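Keep the Steel Bin

Opinion
August 13, 2021

The plastic tote has won most of the arguments in small parts storage, and in most shops it deserved to. It is light, it stacks, it comes in nine colours and it doesn't cut your knuckles. I have no quarrel with it on a shelf. My quarrel is with the decision, made at our Dravdale shop in February and now being copied at Kulside, to replace the open sheet-metal bins at the work stations as well. I think it was a mistake, and I want to set out the reasons while there are still bins left to keep.

First, what we are talking about. A station bin is where loose bar stock and cut blanks sit between the saw and the next operation. It is open at the top, wider than it is deep, and made of folded steel sheet. Parts go in by the handful and come out one at a time. It is not storage in the proper sense. Nothing should be in it at the end of a shift that wasn't needed during the shift. A storage container is judged on how well it keeps things. A station bin is judged on how easily a thing can be seen and picked up.

The case for the totes was put by Kohei Katayama, who runs purchasing for both shops, and he put it well. A replacement steel bin from Melis, our usual fabricator, was quoted at $384. A moulded tote of similar volume costs $188. He also noted that the old bins look bad, that visitors comment on them, and that the inside faces are scuffed to the point where no wipe-down improves them. All of that is correct.

The price comparison leaves out service life. The oldest steel bins at Dravdale were in use before I started there. I have never seen one scrapped for wear. I have seen one scrapped after a forklift went over it. The totes we trialled on the cut-off line lasted 2 years before the bases bowed enough that short bars rolled to the centre and sat in a heap. At that rate the tote becomes the dearer item on its third replacement, and well before that if you count the labour of swapping it out.

Bowing matters more than it sounds. A flat floor lets parts lie where they land. A bowed floor gathers them. Once bars are gathered they cross over each other, and a crossed bar has to be worked free before it can be lifted. Anyone who has picked blanks for a full shift knows the difference between lifting a part and untangling one. The second takes longer and is harder on the wrist, and the person doing it begins to tip the container to shake things loose, and then the stock gets dinged.

Second, drainage. Our bars carry coolant off the saw. Steel bins can be drilled, and Melis drills them if asked. The totes came solid. We were told they could be drilled too, and they can, but the swarf catches at the edge of the hole and the plastic cracks outward from it under load. Two of the trial totes went that way.

Third, and I accept this is a smaller point, the sloped sides. A folded steel bin can have any angle you want on the left and right walls, and a shallow slope gives your hand somewhere to go beside a part that has ended up against the side. Moulded totes have near-vertical walls, for stacking. A bar standing tight against a vertical wall is a nuisance to get hold of. At a station, where nothing is ever stacked, we are giving up access for a feature we don't use.

There is also the matter of how full a bin should be, and here I disagree with some of the people on my own side. Alcides Magalhães, who taught me the saw, holds that a big bin is an efficient bin because it is filled less often. I used to think so. I now think a big bin should be run almost empty. The value of the extra floor area is that the bars can be spread out, with clear metal between them, so that the next one to take is obvious. Fill it to the rim and you have bought a large heap.

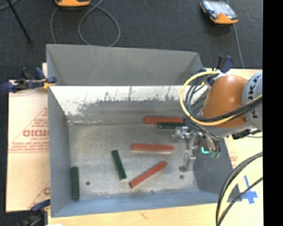

My own rule is a single layer. If a bar is resting on another bar, the bin has been overfilled or it has been loaded carelessly. The rule costs more trips from the saw, and on a long run that is a real cost. I still think it is repaid at the picking end, where the same bars are handled individually and every delay is multiplied by the size of the batch. On a run of 2,000 blanks, a few seconds each is most of a morning.

Colour is worth a word. At Zernville, where we send our overflow, they paint or sleeve their stock by grade, and the bins are left bare. Somebody there proposed painting the bins to match, and it was turned down, correctly in my view. Dull grey is the best background for picking because hardly anything we handle is that colour once it's marked. The nine tote colours are a selling point in a catalogue. At a station they are a problem, for the plain reason that a green blank in a green tote is hard to see under shop lighting at six in the morning.

As for appearance, a worn bin is a used bin. Scuffs and brown marks on the floor of it do no harm to a blank that is going to be machined on all faces. If a part is finish-critical it should not be going into a station bin of any kind. It should be in a divided tray with a liner, and we have those, and people should use them. Buying softer bins so that finished parts can be dumped in them is solving the wrong problem.

What I'd ask for is modest. Keep totes on the shelves and in the van. Keep the steel at the saw, the mill and the deburr bench. When a bin does have to be replaced, order it drilled, with sloped sides, with the top edge hemmed so it stops cutting people, and leave it unpainted. The hem adds a little to the price. Kohei tells me he will look at the Kulside order again before it is placed, and I have given him the sketch with the hem on it.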